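Robot Software Practice
Unit 5: Grasp selection in loose sets of small objects
Revised 2024-03-30

Reading before class: the planner chapter in the course pack, and the README in the Vinley repository. Bring the log file from your Unit 4 run.

What this unit covers

In Unit 4 the planner had one object on a flat, hard surface. The perception step gave it a mask and a depth patch, and the planner returned a grasp pose. In this unit there are several objects close together on a soft surface, and the planner has to choose which one to go for first. The choice is made in software before any motion is sent, so most of the work is in the scoring function.

The pipeline has four stages.

1. Segmentation. Each pixel gets an object label or the background label.
2. Candidate generation. For each label, Vinley samples finger placements and throws out the ones that collide.
3. Scoring. Each remaining candidate gets a number between 0 and 1.
4. Execution. The top candidate goes to the motion layer, which is Banditz in our setup.

Stages 1 and 4 are given. You will change stages 2 and 3.

Rigid items and strung items

The default candidate generator assumes a rigid body. It fits a box to the mask and places the fingers across the short side. For a ring or a wristwatch lying by itself this works well enough. For a string of beads or a ball chain it does not. The box around a chain is mostly empty, and the center of the box may hold no chain at all. The generator will still report a valid grasp there, because the collision check only asks whether the fingers are free to close.

Strung items need a different rule. Find the centerline of the mask, walk along it, and sample short segments. Score each segment by how straight it is and how far it is from any other label. A segment near a free end is easier to lift but gives less control over the rest of the string.

Jewelry on a quilt is a good case for both rules. The set has a brown wooden ring, a thin silver hoop bangle and a metal wristwatch for the box rule, and a string of dark beads and a ball-chain necklace for the centerline rule.

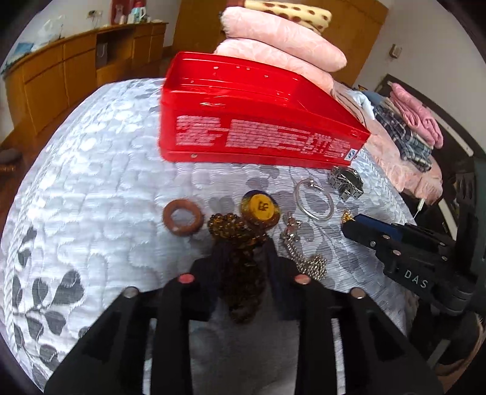 Kang asked why the two rules can't be merged, with the centerline used for everything and the box dropped. They can be, up to a point. A hoop has a centerline too, and a grasp on one side of it is fine. The trouble is with solid shapes such as a pendant, where the centerline shrinks to a dot or a short stub and its direction is mostly noise. Keep both rules and pick between them with the fill ratio, meaning mask area divided by box area. Start with the cutoff in the config file and adjust from there.

Soft surfaces

The support plane in Unit 4 came from a single plane fit. Do not use it here. Padded cloth has dips and ridges, and small items follow them. Fit the surface locally, using only background pixels close to the candidate, and take the approach direction from that fit. Patterned cloth can also leave false labels in stage 1 -- check the depth before you trust a small mask.

Data

The Irenov set for this unit has 945 views. Use 779 for tuning and leave the rest alone until your final run. In 191 of the tuning views at least two labels touch. Report your score on those separately.

To hand in

- Your scoring function, with the weights in the config file and not in the code.
- A table of results for the box rule alone, the centerline rule alone, and both together.
- One failed candidate of each type, with the score it was given and a short note on which term was wrong.

Unit 6 moves on to two-arm planning, where one arm holds a string while the other takes the next segment. That material is due in May.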